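List home | Threads | Authors | Search | Log in

[bench-practice] Re: Draft 2 of the tabletop rules, section on resets and fixtures

From: Nabila Abdel Rahman
To: bench-practice list
Cc: Florin Olteanu, Paraschiva Zamfir

Hi all,

Sorry for the silence, I've been buried in the Donent handover and only got to draft 2 last night. I read the whole thing with a pot of tea and a red pen, and mostly I like it a lot! The part on stop buttons is so much clearer now. But I do want to pick at the resets section before we freeze it, so let me quote Florin's message and go from there.

Florin Olteanu wrote:
> I've rewritten 4.1 to 4.6 after the comments from the Tistum people. Main
> changes:
>
> 4.1 Every task gets a written start state. One page at most.
> 4.2 Any prop that holds the object up for the gripper (block, stand, clip,
> foam wedge) counts as a fixture and must be listed by size and material.
> 4.3 Fixtures may not be moved or swapped in the middle of a batch.
> 4.4 The person doing the reset keeps both hands out of the enclosure
> before the arm is released, and says "clear" out loud.
> 4.5 A batch is 200 runs. Short batches are reported as short.
> 4.6 A run that starts from a bad reset is thrown out, whatever the result.
>
> I know 4.6 is going to annoy somebody. Please argue with me on the list
> and leave my inbox alone, it's full.
>
> Florin

OK so, arguing on the list as requested :)

4.1, yes, great. My only wish is that the page be written by someone other than the person who set the task up. When Iulian wrote ours for the mug and spoon task it was perfectly clear to Iulian. Then Paraschiva tried to set the table from it and we got a spoon lying the wrong way around and a mug with its handle facing the back wall. Everything on the page was technically followed! It just said "spoon on block, next to mug," and you can do that in a dozen ways. So could we add a line saying a second person has to set up the table from the page alone, with no help and no hints, before the page counts as done? It took us two tries and maybe half an hour, and the page got shorter in the process, which surprised me.

4.2 is the one I care about most. People keep treating the little props as if they were furniture. They aren't, they're half the task. A spoon lying flat on a table is a nasty thing to pick up with two stiff fingers, and a spoon propped on something is a pretty friendly one. If you report a success rate and leave out the prop, you've told the reader about a different task from the one you ran.

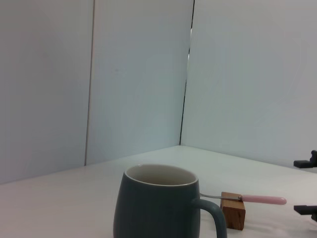
And I'd go further than size and material. I'd want to know which way the prop stands (a rectangular block on its end and the same block on its side give you two quite different heights), where along the spoon it sits, and how much handle sticks out past it. If the balance point is off, the spoon tips at the first touch, and then you're really measuring how well the arm copes with a tipping spoon. That's a fine thing to measure! Just say so in the write-up.

Here's my suggested wording for 4.2, feel free to butcher it:

"Any object that supports, tilts or raises the item to be grasped is a fixture. List its size, its material, which face it stands on, and where the item rests on it. If the item also touches anything else at the start, say what."

I put that last sentence in for the mug. On our setup it matters a whole lot whether the tip of the spoon is against the mug or just next to it, and from across the bench I can't tell which it is. I have to bend down and squint. If it's touching, the mug can get dragged when the spoon moves, and now your spoon run has a mug problem in it. Pick one, write it down, check it on every reset.

4.3, agreed, but what about a fixture that gets knocked over? Ours falls over plenty. I assume standing it back up in the same place is a reset and not a "move," but the text as written would have me scrapping the batch. Maybe "may not be replaced or relocated, other than returning it to its written position."

4.4. Saying "clear" out loud feels silly for the first hour and then you stop noticing. Keep it. I'd add that if two people are at the bench, only one of them gets to say it. We had a morning in November where Emilian and I both said it, each meaning our own side of the table, and each heard the other as an all clear. Nothing got hurt (my sleeve got a bit of a tug), but I did not enjoy it. One caller per batch, name goes on the log sheet.

4.5, 200 is fine for us. Haque runs shorter ones on their bench and I think "reported as short" covers them nicely, so I'd leave it alone.

4.6, here we go. I'm the somebody! I agree with the idea and I don't like the hole in it. Who decides that a reset was bad, and when? In our last stretch we logged 391 runs and kept 257 of them, and I went back through the notes for the ones we dropped. Far too many were marked bad reset after the arm had failed. I don't think anyone was cheating. It's just that when a run goes wrong you go looking for a reason, and when it goes right you don't look at all. So the bad resets hiding among the good results stay in, and the others come out, and your number creeps up without a soul meaning it to.

My fix would be that the reset gets called good or bad before the arm is released, by the same person who says "clear," and after that it can't be changed. If you spot a bad one later, it stays in and you write a note next to it. It'll cost us all a point or two, I expect. I can live with that, and the Dultine folks already told me they'd sign up to it if we put it in plain words.

Two tiny things and then I'll stop:

- The draft says "enclosure" in some places and "cell" in others. Pick whichever, but my new starters keep asking if they're different things.

- Can we have a line about wall panels? If a panel shifts, the light changes, and a camera will notice that well before any of us do. Tape marks on the floor of the bench did the trick for us. I know it sounds fussy, Florin, I can hear you sighing from over here.

Paraschiva, would you mind sending round your version of our start page? It's the best one we've got and people could copy the layout. And Emilian, you promised the list a log sheet template ages ago, so consider this your public nudge.

I'm around most afternoons if anyone wants to talk 4.6 over by phone, but please post whatever we agree on here afterward so the others can object.

Nabila

3 replies | 14 views today | Share (2)

Previous message | Next message | Back to thread | Report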